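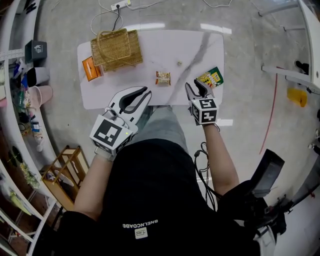

How many times do I have to show the task before the robot can do it alone?

Plan on 300 clean runs for a simple job such as putting snacks in a basket, and more if the packets vary in size.

Search tips Enter keyword Go

Tips for showing a kitchen or table task by hand

Hold the grippers the way you would hold salad tongs. Keep your wrists loose and your elbows off the table.

Keep the marker cubes in view. If a sleeve or a cable crosses one, stop and start that run over. Short sleeves help.

Close the fingers slowly on a snack bag. Take it by the sealed edge, where it is flat. Boxes go better from the short side.

Set the basket handle across your line of travel once and leave it there for the whole batch. Then do another batch with it turned.

Move things between runs. A hand's width is enough. If every packet starts in the same spot, the robot learns the spot.

Use one hand for the simple picks and rest the other gripper open. Bring in the second hand only to steady the basket.

Throw out runs with a drop in them unless you picked the item up again cleanly. Angelica Tagle kept 386 of our first batch on the Cladorero job and cut the rest.

Driving the arm by remote control is slower. A pick that takes a few seconds by hand can take up to 23 with the Thiele controller. We save it for the oven door and the low drawers.

Wipe the finger pads with a damp cloth at the end of the day. Chip grease makes them slip.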